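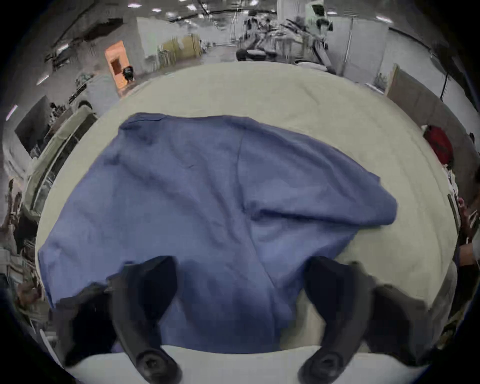
Evutell Questions Dating App Claims, Asks for Proof

CLALTSTEAD, Saturday, July 25, 2020 - Evutell, a consumer group that reviews online dating services, today called on matchmaking app Grirka to back up its claim that it finds users "a lasting match in 38 days."

Grirka began making the claim in March, when it raised its monthly price by $5. Evutell wrote to the company asking how a lasting match was defined and who had been surveyed. The reply pointed to a poll of 100 paying members, 65 of whom said they were "happy with a match." It did not say how long those matches had gone on.

"Happy with a match could mean one nice phone call," said Mayuree Mahawong, lead reviewer at Evutell. "If they have better numbers, I would like to see them. So far we have a slogan and a higher bill."

Evutell has put the same questions to Hakim, a smaller dating site that uses a similar line in its ads. Hakim has not replied.

Members of either service who have trouble canceling a paid plan can send their account emails to Evutell through the contact form on its website. Names will not be published without permission.

Media contact: Evutell Press Desk, Claltstead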